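阅读时间：6 分钟

本站使用 Cookie 以保存登录状态和浏览偏好。继续浏览即表示同意。

过家家食物玩具怎么收、怎么洗、要不要分套放

豆沙不要糖
家里的仿真食物越攒越多，水果、面包、调料瓶，加上盘子和碗，现在全倒在一个大箱子里。孩子四岁，每次玩都是整箱翻过来，玩完再整箱装回去。想问两件事。第一，大家是按种类分盒，还是一套一套分开放？第二，塑料的这些多久洗一次，怎么洗？我之前用洗碗机洗过一次，有两个水果的颜色变浅了，不敢再放。

北窗
按种类分。我家分三盒：水果蔬菜一盒，熟食和面包一盒，餐具一盒。瓶瓶罐罐跟餐具放一起，孩子摆桌子的时候会一起拿。按套分我试过一个月，行不通，孩子不认套，只认自己要什么。

老范修柜子
不同意楼上。按套分的好处是缺了东西马上知道。我家两套 Temari 的切切乐，混在一起以后，魔术贴的公面母面对不上，半个橙子跟另一套的半个橙子粘不住。后来重新分开，问题就没了。能切开的一定要按套放，不能切的随便。

北窗
能切的我家只有一套，所以没碰到这个问题。你说得对，两套的话要分。

豆沙不要糖
我家也有能切的，另外还有整个的，都混着。那我先把能切的挑出来单独放。

Els Verbeke
我在比利时带一个家庭式托育点，先生是成都人，中文写得不好请见谅。我们的玩具厨房每天都有孩子用，清洗比家里勤。硬塑料的每周洗一次，温水加一点洗洁精，用软刷子刷缝，冲干净，平铺在毛巾上晾一夜。不放洗碗机，烘干那一段温度太高，空心的会变形。木头的不泡水，湿布擦完马上用干布擦。毛毡的最麻烦，只能手洗，干得慢，我后来不再买了。

豆沙不要糖
谢谢，写得很清楚。空心的进水怎么办？我家有个茄子，一晃里面有水声。

Els Verbeke
找到那个小孔，朝下放两天，中间用手捏几次。如果倒出来的水发黑，就扔掉，里面刷不到。买回来的时候可以先用热熔胶把孔封上，不过封了以后捏起来是硬的，有的孩子不喜欢。

木耳拌黄瓜
封孔这个我做过，洗了几次胶就掉了。掉下来的胶块比孔还让人担心，家里有小的会往嘴里放。我现在不封，洗的时候不泡，只冲表面。

Els Verbeke
有道理。我们那里最小的孩子两岁半，胶块每周洗的时候会检查。家里有更小的孩子，不封比较好。

老范修柜子
说说箱子。我用的是 Dierckx 的浅抽屉柜，抽屉深度一个手掌。深箱子的问题是底下的东西永远没人玩，孩子要找就得全倒出来。换成浅抽屉以后，拉开就能看到，倒出来的次数少了很多。价钱不便宜，我是收的二手。

木耳拌黄瓜
浅抽屉占地方。我家客厅放不下，用的是带提手的扁盒子，摞在书架最下面一层，孩子自己能拖出来。盖子我全扔了，有盖子孩子不肯收。

北窗
盖子扔了加一。

豆沙不要糖
标签要不要贴？字他不认识。

北窗
贴图。我家水果盒外面画了个香蕉，餐具盒画了个碗，画得很丑，够用。

老范修柜子
我觉得贴不贴差别不大。孩子放回去看的是盒子里已经有什么，里面是水果他就往里放水果。我贴过，后来撕了。

Els Verbeke
托育点一定要贴，孩子多，大人也多，代班的人不知道东西放哪里。家里一两个孩子可以不贴。

木耳拌黄瓜
再补一个数量的问题。我家最多的时候一共 60 件，不算盘子碗，孩子根本玩不过来，满地都是。后来收走一半，放在柜子顶上，隔一段时间换一批。换下来再拿出来，跟新的一样，能安静玩很久。去年十月换过一次，他以为是新买的。

北窗
轮换我试过，大人太累，要记得换，还要记得换了哪些。我最后是直接送人，送掉的他一次都没问过。

木耳拌黄瓜
看孩子。我家的送掉一个面包能问半年。

豆沙不要糖
我先不送，按轮换试试。昨天全部洗完，晾干之后摊在桌上分，水果先挑，盘子碗另外放，番茄酱瓶不知道算哪边。

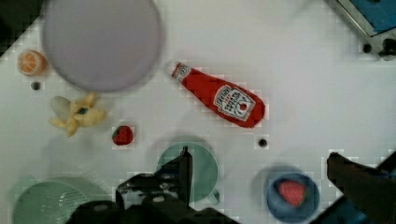
豆沙不要糖
番茄酱瓶这种调料瓶，应该跟食物放还是跟餐具放？

北窗
跟餐具放。摆桌子的时候盘子、碗、调料瓶是一起用的，放一盒孩子拿一次就够。

老范修柜子
我家调料瓶单独一个小筐，放在玩具灶台旁边。孩子炒菜的时候用得比吃饭的时候多。看你家孩子怎么玩，先观察几天再定。

豆沙不要糖
他是什么都要挤一点番茄酱，炒菜也挤，吃水果也挤。那我按老范的，单独放灶台边。

木耳拌黄瓜
盘子也说一句。大盘子不要跟小碗摞在一起，小碗扣在盘子下面，孩子以为丢了，到处找。大的竖着插在盒子边上就行，拿起来方便，也不压别的。

Els Verbeke
我们用的是厨房里放锅盖的架子，盘子竖着插，孩子自己会放。在 Zustell 买的，普通架子都可以，边角要圆。

豆沙不要糖
架子我家厨房正好有一个闲着的，回头拿来试。变浅的那两个水果还有办法恢复吗？

Els Verbeke
没有办法。不要自己涂颜料，会掉色到手上和嘴里。颜色浅一点不影响玩。

老范修柜子
同意，别涂。我涂过一个胡萝卜，第二天沙发是橙色的。

豆沙不要糖
好，那就不管了。目前这样定：能切的按套装，不能切的按种类，调料瓶放灶台边，每两周用温水洗一次，一半收到柜顶。等用上一阵再回来说效果。

木耳拌黄瓜
两周够了。孩子感冒的时候多洗一次。

本帖发布于 2023年7月6日，浏览 2763

联系我们 | 版权所有 Ernstead 亲子论坛 | 返回顶部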